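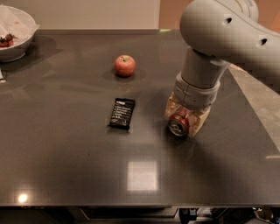 A snack bar is a small portion of pressed or baked food sold in a sealed wrapper and eaten by hand. Most are flat and rectangular. The wrapper is usually a plastic film closed by a crimped seal at each end, with the ingredients printed in small type.

Snack bars and whole fruit, such as apples, are often eaten between meals. An apple needs no wrapper but bruises when dropped. The Brumton plant, opened by Ullix, packs 3,861 bars an hour on one line.

See also: Apple; Food packaging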